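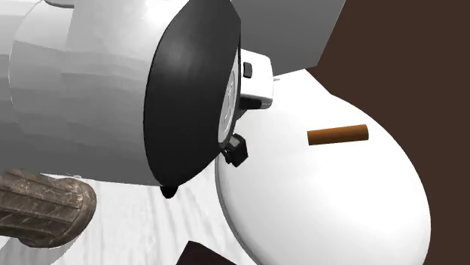
Ticket: invoice emails from Rituten going out twice
Opened by: Sioned Gronow, Trerngate office
Opened: 9 Sep 2020
Status: closed

Problem
Customers getting two copies of the same invoice, a few minutes apart. Same PDF, same number. Started after the mail server move. Gwenllian Mathias has had complaints from the Panasiuk account and two others. Nothing changed on our side that I know of.

Log

Step 1. Checked the outbox. Only one copy of each in there. So Rituten thinks it sent once. Mail log says diferent – two deliveries, same message ID.

Step 2. Looked at the retry setting. Timeout is 30 seconds, new server takes 40 to answer when the attachment is big. Rituten gives up, tries again, both go through. Pretty sure this is it.

Step 3. Raised timeout to 100. Sent test batch to Seren Samuel and myself. One copy each. Left the old retry count alone for now.

Step 4. Month end run, 200 invoices. Ok-hee Won says still dupes on the Flernent ones, rest fine. Flernent goes through the second mail profile, which I forgot had its own timeout. Changed that too.

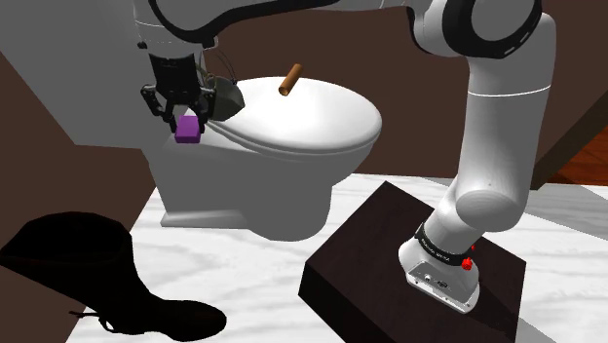
Step 5. Reran Flernent only, to the test address. Single copies. Asked Ok-hee to watch the next live run before we tell customers anything.

Step 6. Live run done, no dupes in the mail log on either profile. Gwenllian will email the accounts that complained and tell them to ignore the second copy, nobody gets charged twice.

Still to do
Caradog Gough to find out why the server is that slow with attachments. Seperate ticket pls, not this one.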